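Sunday, September 17, 2023

Club session, Stumton build. Tùng and Blair on the arm, me on notes. Re-taught the home pose first, then slowed the approach for the last 7 cm. Ewan wants the pick order fixed before the Fatholm meet, so we did ball first, ring second. 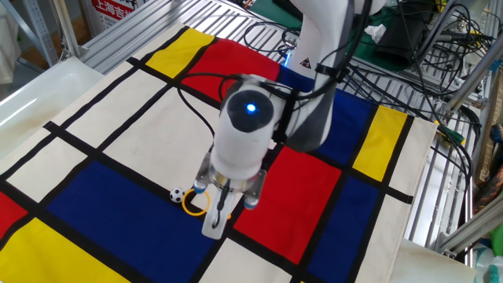
Grip width is still the weak point. Tùng's setting closes too far for the ring and Blair's is too wide for the ball. With the two sitting side by side on the color-block cloth, the left fingertip comes down over the ring, so they need more space between them at setup. Leave the cloth on; Ruaridh is tuning the color mask against the red and blue. Next time: 24 runs, ball only, log every drop.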